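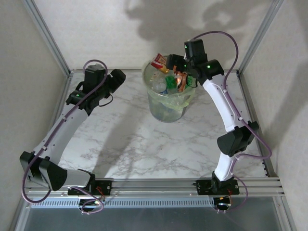
Frequently Asked Questions: The Jolard Community Conversations on Religion and Belonging

Last updated 10/27/18

We get a lot of mail between sessions, and many of the same questions come up, so we've gathered the answers in one place. If yours isn't covered, please write to us anyway. We read everything, even if it sometimes takes us a little while to write back!

What are the Conversations?

They're small evening discussions, held at the Pluvent Public Library, where people of different faiths (and people with no faith at all) talk about what it's like to live, work and raise children alongside neighbors who believe different things. We started with a dozen folding chairs and a borrowed coffee urn. Last year's sign-in sheets came to 1,847 names over the whole season, which still makes us a bit dizzy.

Do I need to be religious to come?

Not at all. A good share of our regulars describe themselves as agnostic, or "raised something," or just curious. We do ask that you come ready to listen to people for whom faith is the center of daily life, and we ask the same courtesy of them toward you.

Is this a debate?

No, and if you love a good debate you may find the first evening a little slow. You speak from your own experience, for up to 5 minutes at a turn, and then it's someone else's turn. People may ask you questions afterward, but they should be questions they'd like to hear the answer to. If somebody starts in with "Don't you people believe that...", the host will gently step in.

Will I be expected to speak for my whole religion?

Please don't feel that you have to. We hear this worry most from Muslim, Sikh and Jewish guests, who are often asked at work or at school to explain things done by strangers on the other side of the world. You're welcome to say "I don't know" or "my family does it differently" as often as you like. You can also pass your turn altogether.

What do you mean by "bias"? Are you going to call me a bigot?

We use the word in a plain, everyday way. All of us grew up hearing things about other groups, at the dinner table or on TV, and some of it sticks without our ever having picked it. Talking about that can sting, and we've all had a turn at being embarrassed. We try to look at a remark or a habit and what it does to the person hearing it, and leave the name-calling out.

How big are the groups?

We can seat 60 people in an evening, split up among several tables. Each table has a host who has been through our training and who stays with you the whole time.

Can we talk about politics?

It comes up, naturally, especially around holiday displays, school calendars and zoning for houses of worship. Talking about how a local decision affects you is fine. We don't endorse candidates or pass around petitions, and we ask that campaign buttons stay in your coat pocket for the evening.

Do you have anything for teachers?

Yes! The Perić Reader is our collection of short first-person pieces for high school classes, with discussion prompts at the back. Ask for a copy at the library's front desk. A new printing is planned for January, and we'd dearly love to hear what worked in your classroom and what fell flat.

What does it cost?

There's no charge. Supper is potluck, so if you bring a dish, please set a little card next to it listing the ingredients, including any meat, gelatin or alcohol. Folks who keep kosher or halal, or who are fasting or vegetarian, will be grateful to you.

Where do I park?

The Bukus Street lot is free in the evening. The side door has a ramp and is the one closest to our room.

Something said at my table upset me. What should I do?

Tell your host, that night if you feel up to it, or write to us later if you'd like to sleep on it first. We'll listen, and we'll ask you what you would like to have happen next. You can switch tables for the rest of the season and you won't have to give a reason.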